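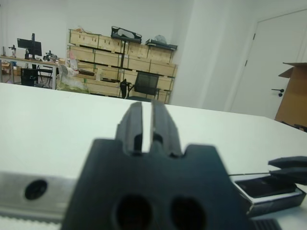 From: Maritza Valderrama
Date: 26 December 2024
Subject: Re: sourdough starter gone flat in the cold

Hi all,

On the flat starter question:

> My kitchen drops into the fifties at night now and the starter
> hardly moves. I feed it at breakfast and by dinner there are
> maybe three bubbles. Do I throw it out? It was fine until
> November. I've been using the Kendirbridge white, same as always.
> – Jabłońska

Don't throw it out! Mine does this every winter and it has never once been dead, just sulking. I stick the jar in the oven with only the light on (tape a note over the knob, please, I have cooked one) and leave it till it doubles. Took 2 days last time. I also swap a spoonful of the white for whole rye at each feeding and that seems to wake it up more than anything.

What are you feeding by weight? I went back to equal parts when it got cold, but kept the water lukewarm, and I let it get properly hungry before the next round. If you feed a sleepy starter too often you just keep thinning it out.

Oh, and for whoever asked about the Metthorpe loaf – it's 300 grams of water, the old handout had 306 and I have no idea where that came from. With the Drosora flour I'd hold a splash back anyway, it's thirsty one bag and soggy the next.

Still have a jar of dried flakes from my own starter if anyone wants an envelope of it. Write me off list with your address.

Maritza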